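Kitchen Corners: The Daltmont Street Gallery

Welcome, come in, pull up a stool! I've been promising to get this page together for ages, and then September came along with all its school lunches and dentist appointments, and you know how it goes. But it's Friday, the dishes are done, and I finally have a cup of tea and a bit of quiet, so let me show you around the stove end of a kitchen I'm very fond of.

For anyone new, these gallery pages are where I collect the small working spots in a kitchen, the places where a pot sits and a spoon hangs and somebody stands every evening wondering what on earth to make. I'm less interested in grand islands and chandeliers (lovely as they are, and I do look!). The big rooms get plenty of attention from the magazines. What I like is a bit of wall you can reach with one hand while you stir with the other.

The stove wall

White subway tile, laid staggered the old-fashioned way, with a thin dark gray grout that keeps all that white from going flat. I used to be a firm believer in white grout and I've come all the way over to the other side. It gives the wall some shape, and it's so much kinder in the spots where tomato sauce tends to fly. Against the tile hang a slotted wooden spatula and a long-handled wooden spoon, and below them there's a shiny steel pot on the black stovetop with a yellow block sitting in it, bright as a lemon.
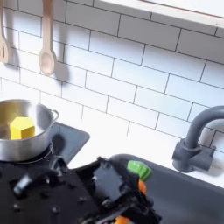

Fotini Balaskas wrote that she'd hang every spoon she owns if her husband would let her drill into the tile, and that until he gives in she's making do with a crock by the stove, where the one she wants is always at the bottom. She also asked whether dark grout fades, because hers went blotchy after two years and she's wondering if she scrubbed it too hard.

Fotini, I'd say scrubbing could well be part of it, depending on what you used. I stick to warm water, a drop of dish soap and a soft brush, and I stay away from anything with bleach. There are grout pens for touching up the blotches, too, and a patient person can do a backsplash in an afternoon. I am not a patient person, so mine took me most of a weekend, with a long break in the middle for pie.

As for hanging things, do try a rail before you give up! You only need a couple of holes, and if you can get them into the grout line in place of the tile, your husband may come around. Mine is 14 inches long and holds more than you'd think. Give wooden spoons a rub of mineral oil now and then, and let them dry all the way before they go back up on the wall.

If you have a stove wall you love (or one you're still arguing over), write and tell me about it. I read everything, even if it takes me a while to answer.

Recent galleries
The Pendetti Pantry, Shelf by Shelf
Window Sills and What Lives on Them
A Narrow Kitchen on Kravets Lane
Butter Dishes, Mostly Chipped
The Flidach House: Hooks, Pegs and Rails

Get new galleries by email. Enter your address to join the newsletter. You can unsubscribe at any time.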